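Finishing a maple board: what I changed after the third one

I have made three maple boards this year and the first two went furry. The third has not, and since Hagos Jemal asked me for the schedule I used, I am writing it down properly instead of sending him another half-remembered message.

By furry I mean the surface that felt like glass on the bench and like a peach after the first wipe with a damp cloth. Water swells the crushed fibres that sanding has pressed flat, they stand up, and they stay up when the board dries. Maple is supposed to be forgiving in this respect. The pores are small and the grain is close, so there is less to lift. In my experience it simply hides the fault until the board has left the workshop.

The stock

All three came from the same plank, bought from Cillau, who sell offcuts by weight and do not promise anything about moisture. I kept it indoors from January until March with sticks between the pieces. My meter is a cheap pin type and I would not trust its absolute figure, but the reading stopped moving in late February, and a reading that has stopped moving is all I wanted from it.

The plank had a slight cup, which I planed out by hand, working across the grain first and then along it. I left the growth rings facing down on two boards and up on the third. I can see no difference so far.

Sanding

My old schedule was 80, 120, 180, 240, then 400 because I had a packet of it. The new one is 80, 120, 150 and 180. That is all of it. Going finer closes the surface and the oil sits on top, where it goes tacky, collects dust and has to be rubbed off again with a rag and white spirit. I lost an evening to that on the second board.

The important part is the water. After 150 I wipe the whole board with a wet sponge, both faces and all four edges, and leave it standing on end overnight. In the morning it feels dreadful. I then take it back with worn 180, lightly, by hand, until the roughness has gone and no further. Then I wet it again. The second wetting raises perhaps a quarter of what the first did. I did a third on this board and it raised nothing I could feel, so two would have been enough.

End grain needs more work than the faces. I go one grit finer there, to 240, because it drinks oil whatever you do to it and will otherwise finish darker than the rest. On the first board the ends came out the colour of strong tea.

One warning on the random orbital sander: it leaves small curls in maple that cannot be seen until the oil goes on, at which point they are the only thing that can be seen. A pencil scribble across the surface before each grit helps. So does a lamp held low to one side. I now do the last pass with a cork block, along the grain, and the sander stays in its box.

The oil

I tried three products. Tilahun is a plain mineral oil and never cures, so it is easy to apply and easy to wash out. It suits something used for bread and re-oiled every month. Fikesik is a hardening oil with some wax in it, thinner than I expected and with a smell that hung about in the hall for two days. Trekex is also a hardening oil, thicker, slower, and dearer by the tin.

I tested them on offcuts first, each sanded to the same schedule. Every offcut had one coat, a day's rest, a second coat, and then a week on the shelf above the boiler. Then I left a teaspoon of water on each one while I ate supper. The Tilahun piece showed a dull ring the next morning. The other two did not, or not one I could find with the lamp. 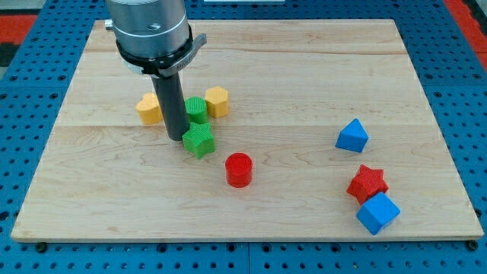
Of the two hardening oils I prefer Fikesik, mostly on the grounds of how it goes on. A thin oil shows you straight away where it has been taken up and where it is standing, and you can wipe off the surplus before it grabs. With the thicker one I always leave a shiny patch somewhere near a corner. The colour is close enough between them that I could not pick one out without the pencil mark on the back.

Quantities, as Hagos asked. The board weighed 4 grams more after the first coat than before it, once wiped. I poured out far more than that, and most of it ended up in the cloth. Lay those cloths out flat outdoors to dry, or soak them in water. Cloths holding hardening oil can heat up on their own when crumpled, and a bin is the worst place for them.

I gave it three coats in total, with a grey pad between the second and third. The third made no visible difference, but I had the cloth out already.

Keeping it flat

Oil both faces equally. I did not do this on the first board, on the theory that the underside did not matter, and it cupped towards the dry side within a fortnight. It has since half recovered. While the oil is curing the board should be propped so that air reaches both sides – four drawing pins pushed up through a scrap of card will do, and the marks are too small to find afterwards.

The remaining piece of the plank is narrower and has a knot near one end. I am inclined to leave the knot in and cut the board shorter on the other side, but I shall wait until it has had another month indoors.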